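In defence of the washing machine at work
by Keabetswe Matlala

I've had this argument with three different people at Pramanik now, so I may as well write it down. I think an office should have a washing machine! A proper front loader, plumbed in, that anyone can use.

People pull a face when I say it. Offices are for desks and carpet and cables, they tell me, and laundry is for home. But think about what an ordinary office gets through (tea towels, dishcloths, the blanket everyone fights over in April) and then think about who takes it all home. In my last job at Custmont it was me, in a carrier bag, on the bus, for 4 years. 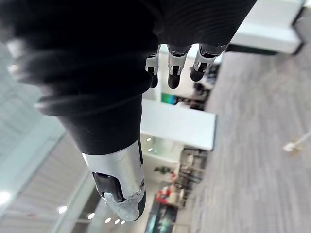 And yes, I know about the cost. Our quote came to 610 pounds with the fitting, and my manager went rather quiet. Baltholm, down the road, pay over 2,000 a year to have their towels collected, and they still run out.

The noise is a fairer complaint. Nobody wants a spin cycle during a phone call, so run it at 5 when most of us are packing up, and keep it well away from the meeting rooms.
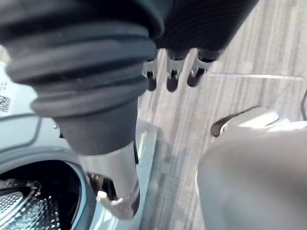
What I won't accept is that it looks unprofessional. A clean tea towel looks a good deal better than the grey thing hanging by our sink, which I'm fairly sure was blue when I started.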